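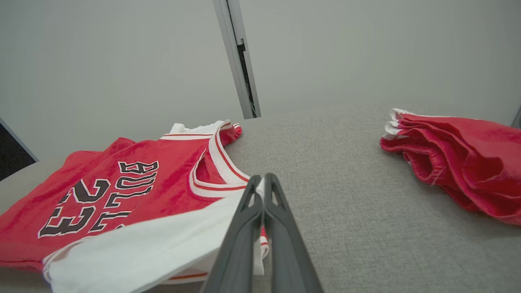

Emeo Community Laundry and Clothing Exchange
Second progress report to the Teuber Fund
Submitted by Rezaul Debnath, Program Manager
27/04/2026

1. Purpose of this report

This report covers the second half of the first grant year. It follows the headings in the grant agreement and should be read together with the budget statement sent under separate cover. Matters already settled in the first report, including the lease on the Rarard Street premises and the purchase of the two drying cabinets, are not repeated.

2. Summary of the period

The Exchange continued to offer low-cost washing and drying to households in the Lotodus district, and to receive, sort and pass on used clothing to families who request it. Opening hours were extended to include one evening session per week. The evening session was slow to build. By March it was being used steadily, mainly by people coming off day shifts at the bakery and the bus depot, and we intend to keep it.

Demand for school clothing remained higher than we had planned for. Demand for adult coats fell after a mild winter, and we now hold more coats than we can store comfortably. Part of that stock has been offered to two shelters outside the district, with the agreement of the Fund's grants officer.

3. Laundry service

Five washing machines were in service for most of the period. One was out of use for eight days while a door seal was on order. The supplier first sent the wrong part, and we have asked that the delay be taken into account when the service contract comes up for renewal.

Water use was higher than forecast. Ihor Bilyk, who oversees the premises, reviewed the meter readings and traced most of the difference to the rinse setting chosen by users washing bedding. A printed card with suggested settings has been placed on each machine. The early readings are lower, although a full billing period will be needed before we can report a saving.

The price per wash was not changed. The hardship waiver was granted to 25 households, and no application was refused.

4. Clothing exchange

Sorting remains the slowest part of the work. Items arrive in mixed bags, and each one must be checked for stains, missing fasteners and worn seams before it is washed, sized and shelved. In the first half of the year all items were shelved by size alone. This worked well for plain clothing and poorly for anything that belongs together, such as suits, pajamas and sports kits, which were regularly separated and then passed over by families. 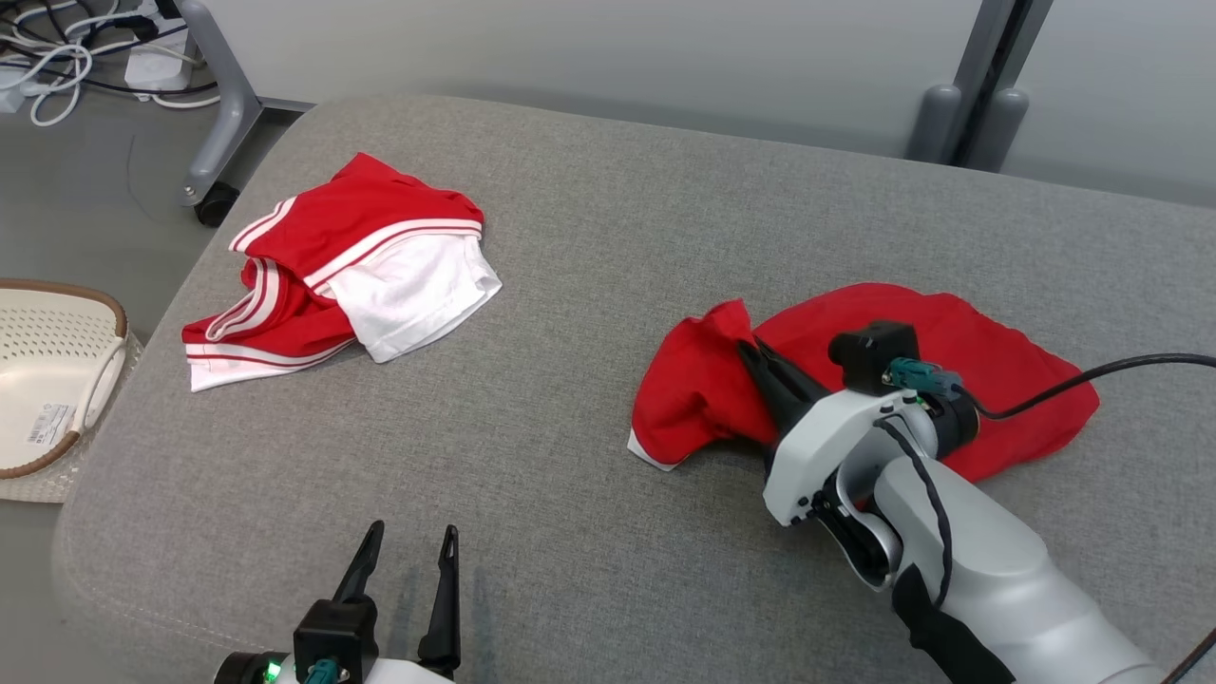 Sets are now kept together from the sorting stage onward, and the written procedure has been changed to say so. The sorter places the pieces of a set in a single pile before any other decision is made, and the pile is given one tag. Sportswear gains the most from this change, as families asking for it nearly always want the full outfit. Bright red shorts with white stripes, for example, are easy to place when the matching top goes with them and may otherwise sit on a shelf for weeks. White garments are a separate concern where they are stored against strong colors, and the procedure now calls for a color check before a mixed set goes into the wash.

The second change concerns labels. Handwritten tags were often lost or misread, and we have moved to stitched cloth tags for sets and paper tags for single items. The cloth tags are cut off when an item leaves the Exchange and are used again.

5. Staffing and training

There were no changes in paid staff. One part-time post, the evening attendant, was filled in the second month of the period after a first round of interviews produced no suitable candidate. All staff completed refresher training in the safe handling of detergents. Training in basic mending was offered to the public in a series of short classes, with 25 places in total. All places were taken, and a waiting list has been opened for the next series.

6. Finance

Spending is within the approved budget overall. Utilities are over, for the reason given in section 3, and equipment is under, as we decided to repair the large steam press and keep it in use for another year. We request permission to move the unspent equipment funds to the utilities line. A form for this purpose is attached to the budget statement.

7. Difficulties

Storage is the main one. The rear room is full, and stock has at times been kept in the hallway, where it must be cleared before each public session. The landlord has offered the use of a dry basement at a modest additional rent. We have not accepted, pending a check of the stairs and lighting.

Record keeping for the exchange was incomplete during the first weeks of the period, while the old and new forms were in use side by side. The figures for that time should be treated with caution.

8. Plans for the next period

Work will begin on the fall school clothing appeal earlier than last year. The mending classes will continue in their present form. A decision on the basement will be reported to the Fund in writing before any commitment is made. The next report will be sent at the close of the coming half-year, with the annual accounts.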